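What is a trade embargo?

Countries trade with one another every day. One country may grow more wheat than its people can eat. Another may have no wheat fields but plenty of factories. They sell to each other, and the goods travel by ship, lorry, train or aeroplane. A trade embargo is an order by a government that stops some or all of this trade with another country.

The word comes from Spanish. It is connected with a verb meaning to bar or hold back. Long ago, an embargo often meant that ships were kept in port and were not allowed to sail. Today the ships may sail, but certain goods may not be on board.

Embargo or sanction?

You may hear both words in the news. A sanction is any penalty that one country, or a group of countries, places on another. Stopping a person from travelling is a sanction. Freezing money in a bank is a sanction. An embargo is one kind of sanction, and it deals with trade.

Embargoes come in different sizes. A full embargo covers nearly everything. A partial embargo covers certain goods only. An arms embargo, for instance, covers weapons and the parts used to make them. Food and medicine are often left out of an embargo so that ordinary people can still get them.

Who decides?

A single government can decide to stop trading with another country. It normally does this by making a law or an official order. Groups of countries can decide together as well. The United Nations Security Council has 15 members, and it can tell all the countries in the United Nations to stop selling certain things to a particular place.

The decision is written down in detail. It has to say which goods are covered, from which date, and what happens to goods that are already on their way. This part can be very long - every type of product has its own code number, and customs officers use these codes when they check what is coming in and going out.

A made-up case

Think of two countries called Radu and Oren. Radu makes cloth, towels and clothing. Oren makes machine parts. Each year Oren buys 1,000 crates of cloth goods from Radu, and Radu buys machine parts from Oren. 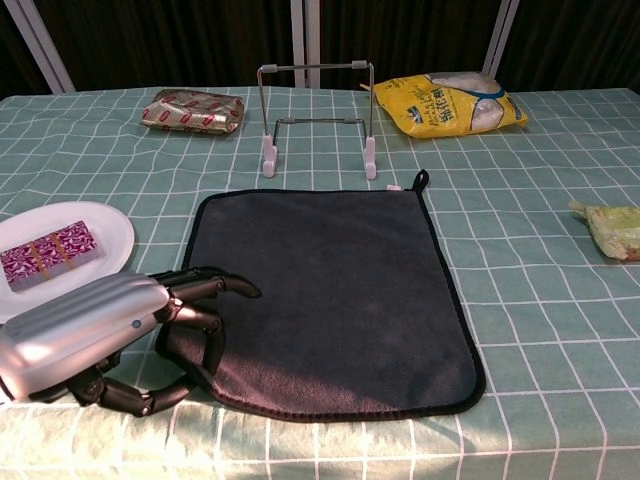 A microfibre towel. Textiles are traded between many countries.

The two governments have a serious disagreement about a border. In July, Oren announces an embargo on all cloth goods from Radu. Several things follow.

The cloth makers in Radu lose a customer. They had sold 85 crates in every hundred to other countries, and Oren was the largest buyer. They must find new buyers or make less cloth.

The shops in Oren have less cloth to sell. They can buy it from a third country, but that country is further away and charges more. The price of a towel in Oren goes up by around 20 per cent.

Radu may answer with an embargo of its own, on machine parts. Then the factories in Oren lose a customer too.

Do embargoes work?

People who study this do not all agree. The purpose of an embargo is usually to make another government change what it is doing. Sometimes that government does change. Sometimes it finds other countries to trade with and carries on as before. An embargo tends to be stronger when many countries join in, as there are fewer places left to buy from.

There is also the question of who is affected. A government may be the target, but shopkeepers, farmers and families can feel the results first. This is one reason why many modern sanctions are aimed at named people or companies.

Breaking an embargo

Selling goods that are covered by an embargo is against the law in the country that made the rule. A company that does so can be fined, and its managers can go to prison. Some sellers try to hide where goods come from by sending them through another country or changing the papers. Customs officers look for this by comparing documents and opening containers.

How does it end?

An embargo can be lifted all at once or in stages. Some orders have an end date and stop unless they are renewed. Others last until a new order cancels them, and a few have lasted for decades.

Words to know

Customs - the office that checks goods entering or leaving a country.
Export - to sell goods to another country.
Import - to buy goods from another country.
Lift - to end a ban or a rule.

Written by Oana Pop. Checked by Mitiku Abdella.
Last updated February 25, 2026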